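Handheld gripper demos: policy closes early on a mouse, fine on blocks

Posted in Student Projects > Manipulation
Sep 15, 2023

Iida Leinonen

Our club at Garkstead is training a small imitation policy from handheld gripper demonstrations. The task is short: approach a computer mouse on a table, straddle it, close, lift, set it down on the mouse pad. We have 232 demos, collected by two people. Fisheye camera on the gripper, poses from visual SLAM, finger width from tags.

With foam blocks the same pipeline works well. With the mouse, the policy closes before the fingers are far enough forward, so it pinches the near end and the mouse squirts out toward the far side. Lateral alignment is good. The error is almost entirely along the approach axis.

Already checked: camera intrinsics (recalibrated in April and again last week), finger width scaling, and the action horizon. Halving the horizon made the motion jerkier and did not change the closing point. 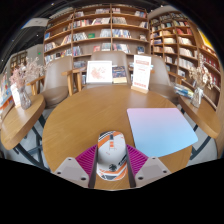
The demos were recorded on a round wooden table in a reading area, with bookcases on the far side. Evaluation is on a plain lab bench against a wall. Could the change of background alone do this, or should I be looking at timing? I would prefer not to recollect everything if a subset will tell me.

Corno

Look at timing first. A background shift usually gives you scattered errors, and yours has a consistent direction. A consistent early close suggests the gripper width stream and the pose stream are offset from each other.

To test it, take one demo and plot finger width and forward velocity on the same axis. In a clean demo, velocity should be near zero when the width starts to drop. If the width drops while you still have forward velocity, either the streams are misaligned or your demonstrators really do close on the move. Step through the video at that timestamp to tell which. If the fingers in the video are still fully open when the log says they are closing, it is the log.

We had a 2-frame offset in ours from the way the recorder stamped the first packet. Blocks hid it. A block is the same width all along, so closing early still gets you a grip. A mouse is rounded at the ends and a short grip slides off.

Also check execution latency on the arm side. If the arm lags its commanded pose and the gripper does not, you get the same symptom with perfect training data. Command a step on both and measure each one separately. Then send the arm commands earlier by the difference.

Do not bother with the horizon again until this is done.

Futach

have you tried a bigger gripper

Sabatier

Corno's test is the right one to run first, but I would not drop the background question. With a fisheye lens much of the image is room, and a small encoder can pick up on whatever moves predictably as the hand comes down. If every demo was at one table, shelf edges will do for that. On a bench against a wall those cues are gone and the depth estimate along the approach may be biased – in one direction, contrary to what was said above.

A cheap check is to take the trained policy back to the original table and run it there. If it closes correctly, the streams are fine and you need more locations. If it still closes early, go back to timing and latency. Put the mouse at a few different distances from the table edge while you are at it.

If you do recollect, move tables often and keep the sessions short. A few demos in each of many places did more for us than a long session in one.

Iida Leinonen

Plotted two demos so far. Width starts dropping while there is still forward velocity in both, and in the video the fingers are open at that timestamp. So at least part of it is the log. I will fix the stamping, retrain, and then do the table test before touching the arm latency.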